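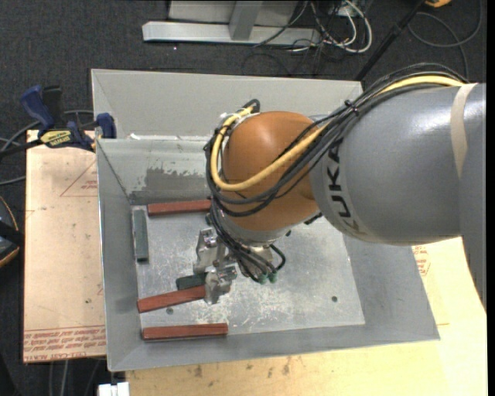 Ticket opened 17 Jan 2025 by Geetha Kurian. Product: Geden 2 phono stage. Complaint: hum in the left channel, worse with the volume up. Customer says it began after he moved the turntable to a new shelf in December and swears nothing else changed. I have read that sentence many times and don't believe it yet. Asked for a photo of the back of his rack. Signal leads and mains cords all tied in one bundle, same habit as the black cables cinched together with a cable tie on the KUKA arm. Fine for that, bad for a moving magnet cartridge putting out a few millivolts. Told him to cut the ties and separate the two.

Reply from customer: done, hum slightly lower. "Slightly" is his word. No recording sent.

Asked him to swap left and right at the phono input. Hum moved to the right channel. So it's upstream of our box, whatever the dealer told him.

Murali Raju suggests the ground wire. Customer says it is tight. Asked him to unscrew it and look at the spade.

Customer: spade fine. He has also bought a Sendo power conditioner on a forum's advice. No change, and I'd have been surprised by any.

Asked for resistance, left RCA shell to the ground wire at the turntable end. He borrowed a meter. Left reads open, right reads 2 ohms. Same test repeated, same result.

Likely a broken shield in the left tonearm lead. Passed to Korkor Owusu for a replacement cable quote. Not closing until he has played a record through the new one.

Status: waiting on customer.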